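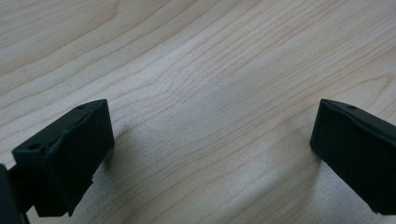
**Skundham open day, who went?**

**plomatis_pete** · June 8, 2018

Got back from the Skundham open day last night and my feet still hurt. Went with my brother-in-law, who only came for the free lunch (it was chili, it was fine). The arm demo was the best part by a mile! They had one of the handheld grippers out too, the kind you squeeze yourself to teach the arm, and Mawar Santoso let people have a go at it. I stood in line twice.

Anybody else there? I missed the afternoon talk and want to know if it was any good.

---

**okhee_y**

I was there till they kicked us out. The talk was Vilho Salminen on grip pads, and if you like that stuff (I do) it was great. He said they went through 13 pad materials before settling on the one they use now. Then somebody asked about price and he got kind of vague.

---

**grumblebench**

Am I the only one who thought the arm demo was a letdown? I drove two hours. It picked up blocks and put them down again, slowly. Last January at Kusitz they had one folding towels.

---

**plomatis_pete**

> It picked up blocks and put them down again

Sure, but the kid next to me moved the blocks around between runs and it still got them. Did you stay for that? The Kusitz one had everything laid out in the same spot every time, at least when I was watching.

---

**grumblebench**

I stayed for three runs. It dropped one. And the towel robot was way more useful to me, I run a motel.

---

**fasil_a**

Fasil Alemneh here, I was helping at the gripper table, so I'm biased. The drop was real, we all saw it, lol. Khairul had changed the closing force that morning and I think we had it a little low. Fair complaint on the speed too. We run it slow on open days with little kids leaning over the rope.

What did people think of the handheld one? A few folks told me it got heavy on the wrist after a couple minutes.

---

**okhee_y**

Heavy, yes! I have small hands and the trigger is a stretch for me. Liked the flat black fingers though, easy to see what you're lining up on. My vote is a smaller handle before anything else.

---

**grumblebench**

OK, the handheld thing was fun, I'll give you that. Didn't bother my wrist. Parking was a disaster, 500 people and one gate.

---

**stanciu_fan**

Does anyone have the handout from the Salminen talk? They ran out before they got to my row.

---

**okhee_y**

I have it, two pages. I'll scan it tonight and PM you.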